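How to run a robot kitchen demo at an open day

We did our second open day at the Jarkel workshop in Bresadville on 2018-05-27, and a few people have asked how we set up the kitchen table. So I'm writing it all down while I still remember it (and before September, when we get to do it again!).

Start with the table. Ours is a plain white one, and I'd go white again, because toy food shows up nicely on it even from the back row. Put the big things down first – pan, plate, whatever oven you have – and then fill in with the small stuff. Leave the arm a clear way in from one side and keep your visitors on the other.

Next, pick one thing for the arm to hold. I tried cups and bottles at home and kept coming back to the colander. It's big, it's green, it has a rim the fingers can clamp onto, and kids know right away what it is. Go slowly on the approach. I drop the speed way down for the last bit and let people watch the fingers close.

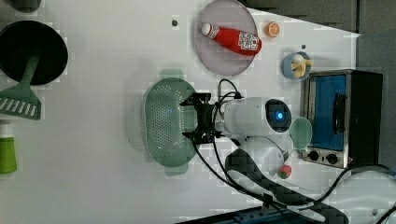 Ozan Işık wrote to me afterward: "Slow is good, but please talk while it moves. My two were sure it had broken." Fair point, Ozan! So now I say each move out loud before I start it: "Going to the rim. Closing. Lifting." It felt silly for the first couple of runs and then it was kind of fun.

Once it has a grip, stop. Let folks lean in and ask their questions before you do any lifting. We got a lot of "does it know that's a strawberry?" so have an answer ready.

Then try a tilt. Turn the wrist a little at a time and check your cables before every run, so they have enough slack for the whole turn. I skipped that check once during practice and had to start over, with Benvinda Baptista laughing at me from the doorway.

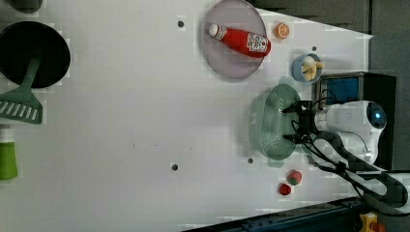
The colander in the gripper, with the pan and spatula over on the left.

For resetting, I took a picture of the table on my phone and matched it after each run. Much faster than arguing over where the ketchup goes.

One last thing, and it's the boring one: keep a hand near the stop button the whole time, even when you're chatting. If you want to help out in September, leave a comment and I'll put you down for a shift.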